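Players wanted for our Sunday-style football side (and someone who can save a penalty, please)

Posted January 24, 2024

Right, we need more players. Citow Rovers have been going for a fair few seasons now and we've reached the point where two injuries and a wedding leave us starting a match with nine. I run the side, pick the team, book the pitch and play left back when I can't find anyone better, and I'd quite like to find someone better.

We play in the Alvarado League, second division, eleven-a-side, on grass from autumn through to spring. Home games are at Palier Fields, on the pitch furthest from the car park, the one that slopes towards the railway. Kick-off is at half ten in the morning. In June we enter the Fustura Cup, a seven-a-side thing over one long day with a lot of sitting about on blankets between games, and I'd say that's most people's favourite bit of the year!

What I'm after, in order of how much sleep I'm losing over it:

A goalkeeper. Ours is moving away after the next home match. You'd be behind a defence that tries hard and shouts a lot. If you can kick it past the halfway line you'll be the first we've had.

A centre half, or two. You don't need to be tall. You do need to be happy heading it, and happy telling me to get back in line when I've wandered up the pitch (I do wander).

Someone quick on the right. We have plenty of people who like passing the ball and hardly anyone who likes running after it.

Beyond that, anyone over 18 who has played a bit, or used to play and misses it. One of our midfielders hadn't kicked a ball since school and he's now the first name on the sheet. If you've played at a decent level, lovely, come along, but please be nice to the rest of us when the pass goes into the hedge.

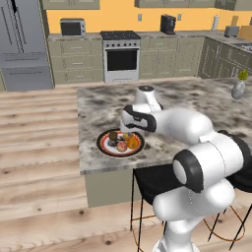
I asked the squad what I should put in here and our captain said to tell people that you'll get a proper game, even if you're new, and that he was only left on the bench once in his whole first season and that was for turning up in the wrong kit. He also wanted it known that we finished above our local rivals last year. We did, on goal difference.

Training is one evening a week under the lights at the Citow school pitch, seven until half eight. It's mostly small-sided games with a bit of shape work at the start, which everyone moans about and which has cut down the silly goals we let in from corners. I don't insist on training every week. I do ask for a message if you're not coming, because finding out at ten past seven that we've got five people and a bag of cones is a miserable way to spend a winter evening.

Money: it's £12 a match, which goes on the pitch, the referee and the league fees. Training is included. Students and anyone out of work pay half, just have a quiet word with me. Shirts, shorts and socks belong to the club and you'll be lent a set. Boots and shin pads are up to you. The pitch can be very heavy after rain, so studs that are a bit longer will save you falling over in front of everyone.

Away games are all within half an hour's drive, and we share lifts from the Palier Fields car park. If you don't drive, don't let that put you off, there's always a seat going (it may have a muddy dog blanket on it).

If you fancy it, come to a training session first and see what you make of us. The first two are free. Send a message through the contact form on this page with your name, where you like to play, when you last played and whether you've got any injuries I should know about. If you're signed with another club in the league, tell me that as well, as there's a transfer form and the league office takes a good week over it.

I read the messages most evenings and I'll get back to you within a couple of days. Goalkeepers will hear from me a lot faster than that.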